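Zelle 3 in der Simulation: der Greifer und seine Küchenrollen

Ich schraube hier seit Februar an unserer Greiferzelle Akov herum, erst mal nur virtuell, bevor in Ristville jemand echtes Werkzeug in die Hand nimmt. Die Galerie ist klein, aber ich häng dran!

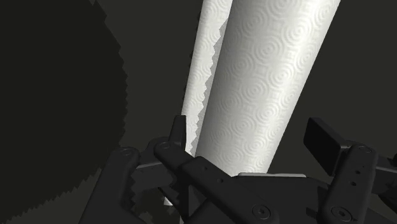
Catherine Geddes: Bei uns in Dirnum lag es fast immer am Nullpunkt der Finger. Den würde ich nach jedem Modellwechsel neu setzen, sonst schließt eine Seite früher und ihr sucht den Fehler ewig in der Regelung.

Guter Punkt, Catherine, den Nullpunkt hab ich gleich mit in die Checkliste genommen. Zwei weiße Rollen mit Kreisprägung, vorne die zwischen Finger und Backe, die andere leicht versetzt dahinter – an solchen Nachbarn probiere ich die Öffnungsweite aus. Der Schatten hat noch ordentlich Treppchen, da muss ich an die Auflösung der Schattenkarte ran (steht gerade auf 600, 2.000 wären mir lieber, aber dann schnauft der Rechner). Danach kommen die Reibwerte der Fingerflächen dran, die sind noch vom alten Ackroyd-Modell übernommen.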